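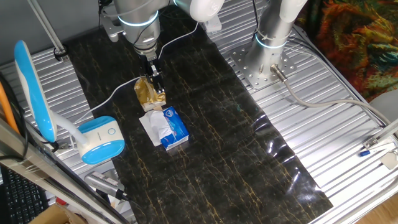
What goes on a small tidy desk mat? Whatever gets reached for most: tissues, a snack, a light and one little gadget for crumbs.

Desk Things, Big and Small

I love a good desk corner, and this gallery is all about the everyday stuff that collects on one! The marble-look mat came first (I went back and forth between this and plain gray for 2 months) and everything else just sort of moved in around it. Black with gold veins, and it makes even a pack of tissues look dressed up.

The lamp is my favorite, blue and white with a bendy neck, and I'm so happy with how the blue gets picked up by the other bits and pieces.

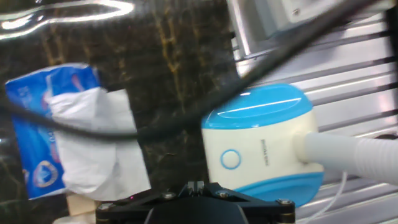 How often should a desk mat be wiped down? Once a week is plenty for most desks, with a soft damp cloth and a dry one after.

Sky blue top, cream middle, blue base, and one round button with a thin blue ring. I could look at that color combination all day! The tissues in their blue wrapper next to it are a lovely near match, and I didn't even plan it.
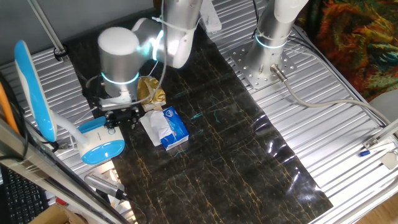
Crinkly Gold

The gold-and-brown bag standing up with its top folded, and the little tissue packet in front. Shiny next to soft, and the gold goes so well with the veins in the mat. More corners coming in May, shelves next!

Contact: Usman Orakzai | © Zustia | Back to top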